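Kitchen corner: lids, cloths and a very good leek soup

Hello all, and what a month. November always catches me out. One minute I'm picking the last of the tomatoes, the next I'm standing in the kitchen at five o'clock in the dark wondering who has had all the boxes.

So, boxes. I finally did the big plastics drawer on Monday, the one at Inimari that sticks if you pull it from the left. I put the radio on, tipped the whole lot out on the floor and matched every tub with a lid, or tried to. I ended up with 21 lids that fit nothing at all! They've gone in a carrier bag by the back door and if you think one might be yours, please have a rummage before the end of the month. After that they're off to the recycling, and I shan't be sad to see them go.

Eleni Petkov suggested we go by colour from now on, and I'm all for it. Purple lids are for anything that's been chopped and needs using up soon (onion, celery, half a pepper). Blue ones are for cooked food. Anything else is for dry stuff and can live on the shelf. If you're putting something in the fridge, do write the day on a bit of tape and stick it on the side, not on the lid, as lids wander.

Now cloths. We've got plenty of the thin striped ones and they're lovely for drying glasses, but they do get left in a heap on the worktop and then somebody wipes the floor with them and somebody else dries a plate. Please hang them over the rail when you've finished, and if one's past it, drop it in the wash basket. I take a load home at the weekend and I'd much sooner wash ten than wonder about two.

The soup lunch went down a treat, by the way. We got through 5 kilos of leeks and I've still got the smell in my coat. A few of you asked how I do it, and it's only leeks, potatoes, a big lump of butter and more pepper than you'd think. Sweat the leeks slowly with the lid on, about as long as it takes to peel the spuds, and don't let them brown. I use 200 g of butter for the big pan (I know, I know).

While I was wiping down I left one purple-lidded tub on the counter, and a striped cloth too, so I can hardly tell anyone else off.

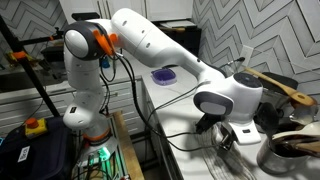 Dates and bits for the kitchen

The next baking morning starts at ten. Bring an apron and a tin if you've got one, as ours are all on the small side. I'm doing a ginger loaf and there'll be a tray of something cheesy for those who don't like sweet.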